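Part-time kitchen and front desk help wanted – Hivell House, Urville

Posted January 12, 2024. Open until filled.

We need 2 people. Part time, could turn into more by May when the season picks up. Read the whole thing before you write to us please, we get a lot of emails asking stuff that's already in here.

Who we are

Hivell House is a guest house and breakfast room on the Lindqvist side of Urville, up the hill from the old Vostard mill. Small place. Breakfast every morning for guests, and walk-ins if there's a table. Soup and sandwiches at lunch in the busy months. No dinner service, never have done it, not planning to.

Owner works the kitchen most mornings. So you won't be on your own, at least not till you want to be.

The jobs

Breakfast kitchen. Early start, 6 am, done by 11 most days. Eggs, oatmeal, toast, the baked stuff comes in frozen and gets finished here except the biscuits, those we make. Prep for the next day, dishes, wipe down, trash out. You don't need to be a chef. You do need to be able to keep four orders straight in your head and not get snippy when somebody changes theirs.

Front desk and breakfast room. 7 to noon. Check-outs, phone, pouring coffee, clearing tables, answering the same question about parking all morning. Some light cleaning in the hall and the downstairs bathroom. Computer is old but the booking program is easy, takes a morning to learn.

Both jobs help each other out. If the kitchen is buried, desk carries plates. If there's a line at the desk, kitchen gets the phone.

Coffee is a big deal with our regulars. Refills are free, the pot is never allowed to go empty before 10, and we use real mugs for everyone eating in. Paper cups only for people leaving.
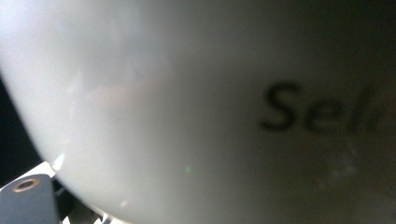
White mug, black lettering.

What we're looking for

On time. Really on time, the guests are up before you are.
Okay on your feet for 5 hours
Can lift a full milk crate
Friendly to strangers before 8 in the morning
Able to work most weekends. This is the one people skip over and then we find out at the interview, so again – most weekends
Food handler card, or willing to get it in the first month (we pay the fee)

Nice to have but not needed: some Spanish or French, any kitchen or hotel time, a car. Bus does come up the hill but the first one gets here too late for the kitchen shift, so kitchen people will need a ride or a bike or to live close by. Desk can use the bus.

No experience is fine. We've trained plenty of people who had never worked a grill. High school students OK for the desk on weekends, must be 16 or over.

Hours and pay

Kitchen is 20 to 25 hours a week, desk is 15 to 20. Pay depends on experience and we'll tell you the number on the phone before you come in, so you don't waste a trip. Tips from the breakfast room are pooled and split by hours worked, kitchen included. Paid every 2 weeks. Breakfast is on us on any day you work. Uniform is just an apron, we have those. Wear your own closed shoes with a decent sole, the kitchen floor gets slick.

The schedule goes up two weeks ahead. Swaps are fine if you set them up yourselves and write it on the sheet.

There's a slow stretch at the end of winter when we close for a week to paint and fix things. You can work it (painting, hauling, laundry) or take it off unpaid, your choice.

How to apply

Come by between 1 and 3 in the afternoon and ask for an application at the desk, or send an email thru the contact page with JOB in the subject. Tell us:

which job, kitchen or desk or either
what days you can NOT work
when you could start
one person we can call who has worked with you. Teacher or coach is fine if it's your first job

Resume not required. If you have one send it, if you don't, a few lines about yourself will do. Please don't come during breakfast, we can't talk then.

We'll call everyone back, one way or the other. Might take a week. Trial shift is one morning and it is paid.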